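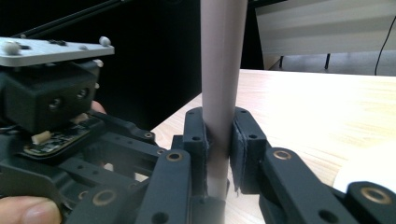

How often should you oil a wooden spoon?

Whenever it starts to look dry and chalky, and for most people that means every few weeks. A spoon that gets used every night will want it sooner than one that sits in a jar looking pretty.

The Pale Table: A Small Kitchen Gallery

Welcome to the light end of my kitchen! I've been promising pictures of this corner ever since I wrote about the move to Zirncombe, and a few of you have been very patient (and a couple of you have been not so patient, I see your comments). So it's a short gallery today, mostly blond wood and cream and white, with me rambling in between the way I always do.

First, the table, because everybody asks. It's the Ban table from Prullel, the little furniture place down by the river, and it cost me $1,160. I know. I did go back and forth on it for weeks. The bigger one with the leaf was $2,280 and I sat at it for a long time in the shop pretending I was a person who hosts dinners for twelve. Then I went home, measured the kitchen again, and ordered the small one.

What sold me was the grain. It's mostly fine and wavy, and then over on one side it opens up into those big looping arches, like ripples in a pond. If I have a cup of coffee in the morning and nothing to read, I end up following the loops with my finger. My old table was dark brown and hid everything, crumbs included, and I thought I would miss that. I don't! On the pale top I can see a crumb from across the room, so it gets wiped.

I should say that a light table does show its life. There are a few dark specks in mine and some faint scratches too, and I've made peace with all of it. I did try sanding out one scratch back in January and ended up with a dull patch that bothered me far more than the scratch ever had. Leave them alone, is my advice.
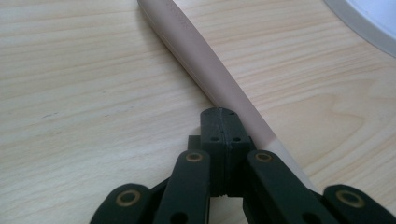

Now, back to oiling, since that's the part people write to me about. I do all my wooden things in one go, right there at the table with an old towel spread out first. Wash them by hand, let them dry overnight standing up in a jar, and then rub on a little Drilasus with a scrap of T-shirt. It's a thick, waxy sort of oil and it smells a tiny bit like oranges. Give it 15 minutes, wipe off whatever hasn't soaked in, and leave everything out on the rack until the next day.

Don't forget the handles. I was careless about those for years, only ever doing the bowl of the spoon, and the handles went rough and gray while the business end looked lovely. They get held by damp hands all day long, poor things.

And please keep them out of the dishwasher. I lost five good ones that way, all in the same winter, and the one that split right down the middle was my favorite for stirring oatmeal.

The tabletop itself has its own finish from the shop, so I don't put the spoon oil on it. A soft cloth, warm water with a drop of dish soap, then a dry cloth going along the grain. It takes me less time than finding the cloth.

Next up I'll be doing the open shelves, once I've decided where the big mixing bowls are going to live.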